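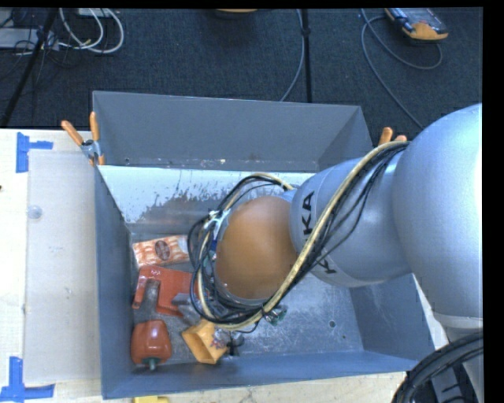

Why Do Things Go Into Bins?
A page for young readers from the Druvgate Children's Learning Center

Almost everything in your home spent some time in a bin, a box or a tray before it came to you. A packet from the store was once gathered with many other items, sorted, and sent on its way. This page explains how bins are used and why they are made the way they are.

What is a bin?

A bin is a container with an open top. It has a floor and walls, and it keeps things together in one place. Some bins are small enough to stand on a table. Others are so large that a grown-up could stand inside them.

Why is the top open?

An open top makes it easy to reach in. The items can be seen from above, and they can be put in or taken out without lifting a lid. Bins that must travel a long way often do have lids, so that nothing falls out on the road.

Why do some walls slope?

Look at the walls of different containers. Some go straight up, and some lean outward. When a wall leans outward, the opening is wider than the floor. Small items that land on the slope may slide down toward the bottom.

Why use metal?

Bins can be made of plastic, cardboard, wood or metal. Metal is strong and does not tear. It can still be marked, however. The metal bin on this page has scratches on its floor and dark scuffs on a sloping side. Marks like these do not stop a bin from holding things.

What is sorting?

Sorting means putting things into groups. Items may be grouped by size, by shape, by color or by what they are used for. A flat packet takes up little height and can lie on top of another flat packet. A round item may roll, so it is often given a space of its own.

The storeroom at Druvgate has 585 bins. Each one has a number, and each number is written on a list. When an item is needed, a member of the staff finds it on the list first and then goes to the correct bin.

Try it yourself

You will need two empty boxes and a few small items from your room. Ask a grown-up before you begin.

Place all the items on a table.
Choose one rule, such as "flat" and "not flat."
Put each item into the box where it belongs.
Empty the boxes and sort again with a new rule.

Did any item change boxes? Write down which one, and the rule you used each time.

Words to know

Container: an object that holds other things.
Slope: a surface that is higher at one end than at the other.
Storeroom: a room where things are kept until they are needed.

Page last reviewed 25 May 2018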